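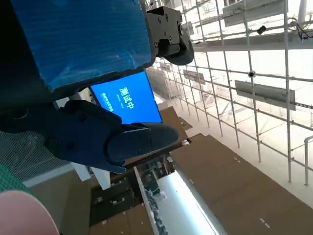

SPEAKER NOTES – Two Arms, One Bowl
Muchen Qiu, shop night at Sastier, November
Talk is 3 parts. Keep it moving. Questions at the end, not in the middle (looking at you Borislav)

PART 1. WHO / WHY
Say name. Say Cirimora is the build, not a company. People keep asking if they can buy one. No.
Shared workshop, so everything gets used by everybody. Floor space is first come. We have the mat, we work on the mat.
Started with one arm. Second arm made it harder, way more than twice as hard. Pause here, people who have done it will laugh.
Borislav Zupan did the wrists and most of the wiring. Thank him early so I dont forget like last time.

PART 2. THE TASK
Bun goes in the bowl. Thats the task. Say it plain and wait.
Why bread – soft, round, shiny on top, every one a bit different. A wood block forgives you. A bun shows every mistake in the crust.
Squeeze too hard and it tears. Too soft and it rolls out of the thumb. The good range is narrow, we found it by wrecking a lot of bakery stuff.
Bowl also matters. Wide rim helps. Light bowl slides when a cable drags on it, so watch the cables before you blame the code.

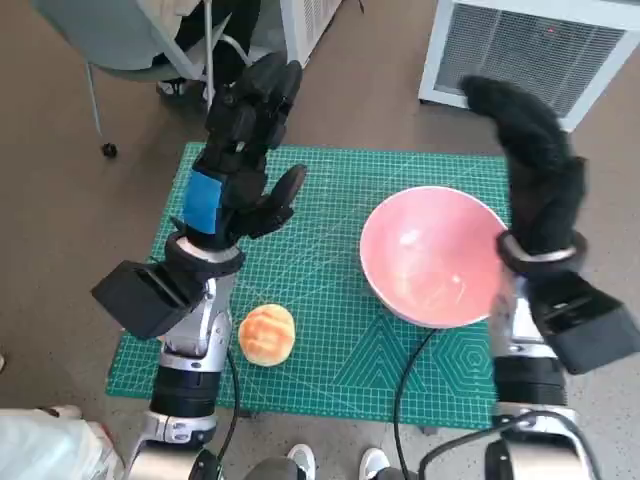 Left hand, bare fingers; right hand, gloved. Bun and bowl on the mat.

Glove story, keep short. Bare fingers are slick. Tried the glove on one side only so we could compare. Fuzzy glove grips nice but picks up crumbs and the fingers close a little later than you asked for. Jury still out. If somebody asks which is better say depends on the bun and move on.
Blue on the left hand – easy to tell left from right when you're going through 90 clips at midnight. Cheap trick, reccomend it.
The mat: grid is handy for putting things back where they were. Write down the square. We didn't for the first 7 sessions and could not compare anything to anything. Own up to this, it's the most useful thing in the talk.

PART 3. WHAT GOES WRONG
Go fast, 5 minutes max.
Thumb. Always the thumb. It comes in from the side and if it lands low it pushes the bun away from you. Fix was to start higher and come down slower.
Rim. Wrist housing is boxy and sticks out, fingers clear the bowl fine and then the wrist doesn't. Plan the path for the wrist. Borislav wants to turn the housing sideways, I want a lower bowl, we are not going to settle it on stage.
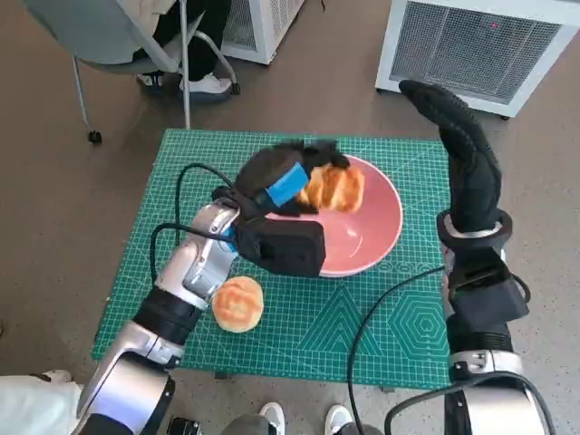 Second hand: park it fingers up, well clear. We used to leave it hovering near the bowl to "help" and mostly it got in the way. Park it first, get one hand right, then bring the other in.
Cables. Leave enough loop at the back of the hand or the wrist stops short. Too much loop and it catches whatever is lying on the mat. Check by hand before power goes on, full turn both ways.
Letting go is harder than picking up. Crust sticks. Open wide, wait a beat, then lift. Don't lift and open at the same time – did that, bun went under a chair.

If time: the Clustetberg version, same task with a heavier bowl. Skip if past the half hour.
If no time: straight to thanks.

THANKS
Borislav again. Li for reading the code. Everybody who stepped over our cables.
Parts list is on the shelf by the door, take a copy, pencil in fixes if you spot any.
Unplug before packing up. Bring own water, voice went last time.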